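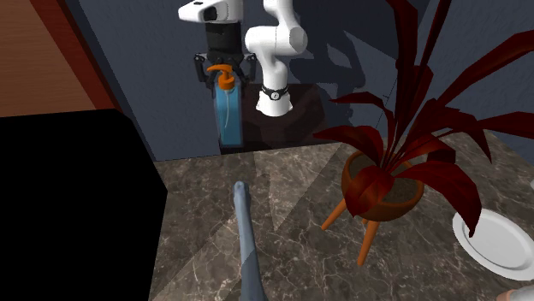

Club & Community News

PRESS RELEASE - for immediate use
Sunday, August 17, 2025

Kenisum opens autumn season of inclusive floorball in Peltum, new head coach named

Kenisum, the Peltum charity that runs mixed-ability floorball for children, teenagers and adults with learning disabilities, will start its autumn season next month with a new head coach, a second evening session and a proper home at Ikonen Hall. Sign-up is open now. 71 players already registered. Room for 100.

Joni Räsänen takes over as head coach. He has been assistant on the Friday group for a good while and most of the families know him already, so no big introductions needed. He'll plan both evening sessions, look after the other coaches and be first contact for parents and carers with questions about a player.

Aarne Kinnunen, who has held the job since the programme began, moves across to run coach training and school visits. He is not leaving! We've had emails. He will still be in the hall on Fridays.

"I was asked to help put the goals out once and stayed," said Joni Räsänen. "What I want this season is more time on the ball for every player. Less standing in a line waiting for a turn. The older group have been telling me that for months and they're right, the lines are too long. Second session should sort most of it."

WHAT'S CHANGING

Until now everybody has played in one block on a Friday. That worked when the group was small. By last spring it didn't, we had youngsters on one half, adults on the other, and a noise level that some players found very hard. Two families told us they had stopped coming because of it and we should have moved sooner than we did.

From September there will be two evenings.

Tuesdays: quieter session. Smaller groups, no whistle, no music, lights turned down at the far end. Any age from 11 up. Support workers and parents welcome on court or on the side, whichever the player prefers.

Fridays: main session as before. Warm-up, skills, then matches. Juniors first, adults after, with a short overlap so the two groups can play together. The overlap is staying because the players voted to keep it.

Players can come to one or both. The price is the same either way. You can also swap between them during the season, just tell Joni, no form for that.

IKONEN HALL

The programme has moved about a lot. School gym, then the sports centre, then back to the school gym when the sports centre floor was being done. For players who need to know where they are going and what it'll look like when they get there, all that moving was rotten.

Ikonen Hall has agreed to give us the same two slots all the way through to the end of the spring season. Same court, same changing rooms, same door. There is level access from the car park, an accessible toilet with a changing bench and a side room we can use when somebody needs a break. The side room has a door that shuts properly, which the old one didn't.

A visit evening will be held before the season starts so new players can have a look round with nobody else playing. Bring a stick if you have one. We will send the time to everyone who has signed up, and it'll go on the hall noticeboard too.

MONEY

The July fun day on the recreation ground raised £3,957. Thank you to everyone who came, baked, ran the stalls, or got soaked at the sponge throw. All of it is going on kit: lighter sticks for younger players, sticks with thicker grips, softer balls for the quiet session, new goalkeeper masks as the old ones are past it.

Hall hire for both evenings is being paid by Mendeck, the Peltum building supplies firm, which has backed the programme with a grant for the season. Mendeck staff are also being offered paid time off to train as session helpers. The first of them start with Aarne's September course.

Fees for players stay as they were last season. There is a hardship fund and it is not difficult to get help from it, please ask. You don't have to explain why. Carers and support workers never pay.

COACH TRAINING

Aarne Kinnunen's new course is for anyone who already coaches, or would like to coach, and wants to make sessions work for players with learning disabilities or autism. You don't have to be a floorball person. Last year's pilot had people from netball, judo and a brass band (who wanted ideas for rehearsals and apparently got some).

It covers giving short clear instructions, using picture cards, planning for a bad evening, talking to families, what to do when a player says no, and how to run a match where abilities are very mixed without one side getting flattened. Two of our adult players, who asked not to be named in the press, will teach part of it with him and are being paid for it the same as any other tutor.

"Most coaches I meet are willing but worried about getting it wrong," said Aarne Kinnunen. "They will get it wrong. I did, plenty. I once planned a whole evening around a relay and every single player hated it, so we sat down and I asked what they wanted, and they wanted a match. It took me far too long to ask. If the course does anything I hope it gets people asking a bit earlier."

He added: "I'll miss having the Friday group to myself. But Joni is better at the fun bits than I ever was and the players have noticed."

School visits will run alongside the course on weekday mornings. Any school in or near Peltum can ask for one. We bring the sticks, balls and small goals, the school provides a hall and a member of staff who knows the pupils. Mainstream and special schools both welcome, mixed groups even better.

MATCHES AND FESTIVAL

The Friday adults will play friendlies again this winter. Fixtures not settled yet so please don't print any, we'll send them seperately when the other clubs confirm. Home matches at Ikonen Hall are free to watch. Please no air horns.

The spring festival will be back too, with teams invited from neighbouring towns. Last time it ran late, the food ran out and the final was played with half the crowd already on the bus. This time earlier start and more sandwiches. Date to follow.

The junior group won't play outside fixtures yet. Parents have asked about this and Joni would like to get to Christmas first with the new set-up, then talk to the players and see who fancies it. Some do, very loudly. Some would rather not and that's fine as well.

HOW TO JOIN

Sign up at the desk in Ikonen Hall, or ask there for a paper form in large print or easy read. Forms can be filled in at home and handed in on the first night. If you were registered last season you still need to do a new form this time, sorry, the medical and contact details have to be up to date.

First session is free for anyone new. Wear indoor trainers and something comfy. Sticks and eye protection are lent out, water bottles not, so bring one with your name on it. Ear defenders are in the box by the door for anyone to borrow.

If a player has a communication book, a support plan or just things we ought to know (doesn't like being called from behind, needs the loo visible from the court, that sort of thing) put it on the back of the form. Joni reads all of them.

If places fill up there'll be a waiting list, and we'll ring people in order. Players on the list will be offered the visit evening anyway.

HELPERS WANTED

Mostly Tuesdays. Setting out the court, making drinks, sitting with a player who's having a break, keeping score. No sport experience needed. You'll need a background check, we pay for it and do the paperwork with you. Also very short of goalkeepers for training games, any standard at all, masks provided.

Players who would like to help run sessions should speak to Joni too. Three of last season's helpers started out as players and we'd like more.

FOR EDITORS

Kenisum is a charity based in Peltum offering mixed-ability floorball to people with learning disabilities aged 11 and over, along with training for coaches and visits to schools.

Joni Räsänen and Aarne Kinnunen are both available for interview this week, afternoons best. Joni can't do mornings, he's at work.

Reporters and photographers are welcome at Friday sessions from the second week on, not the first please, and not Tuesdays at all. Let the desk at Ikonen Hall know beforehand. Some players don't want to be photographed and will be wearing a yellow bib, pls respect this.

Please use "people with learning disabilities" or simply "players". The name is Kenisum, one word, capital K only. Räsänen has dots on all three a's except the last one, no, check: R-ä-s-ä-n-e-n. Two.

ENDS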